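Right, I've been meaning to do this thread for ages. The library in Dovulham ran a "draw our new logo" contest for local kids and I ended up helping with the web side of it, so here are my notes 🧵

1/ Anyone under 14 could enter. You drew the word Dovulham however you liked, scanned it or snapped it on a phone, and sent it in through a form. The winner sits at the top of the library website all September.

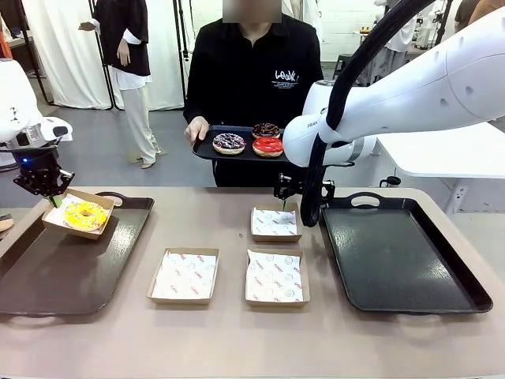
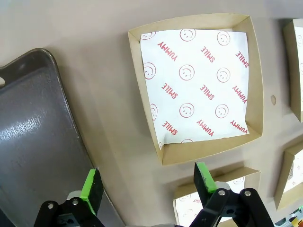

*Issue 40*

2/ The form was built in Dollow, which I'd never touched before. Lovely to set up (I had it going before lunch!) but it turns every upload sideways if the phone was held upright. Every. Single. One. I spent an evening rotating dragons.

3/ Oh, the dragons. We had almost 1,000 entries and I reckon the letter D was a dragon's belly in a good chunk of them. The V was usually a bird or an ice cream. I have a real soft spot for the kid who made the whole word out of bus routes.

4/ Voting was the bit I worried about. We used the Pirneck plug-in, one vote per email address, and of course people's grandads have more than one email address. Next year I'd have the public pick a shortlist and let the library staff choose from that.

5/ Small thing, but if you run one of these, put the size of the banner on the entry page in big letters. Ours is long and thin. Kids draw on A4. Some gorgeous tall drawings had to be squashed or cropped and I hated doing it.

6/ Somebody asked about scanning the paper ones. I used the old Kuhlmann at the library, which does two pages a minute if you're nice to it. Colours came out a bit pale, so I nudged the brightness down afterwards and left everything else alone.

7/ And get the permission box right! Ours said "I agree to the terms", and then we had to write to parents again to ask if we could print the pictures on bookmarks. Two boxes, one for the website and one for print, would have saved me a fortnight of emails.

8/ The winner is a lighthouse with the letters climbing up the stairs inside, turned on its side so it fits. It goes live at 9am on the first and I've already refreshed the test page far too many times.

9/ Replies are open if you want the form template. I'll need to take the sideways bug out of it first, so give me a few days x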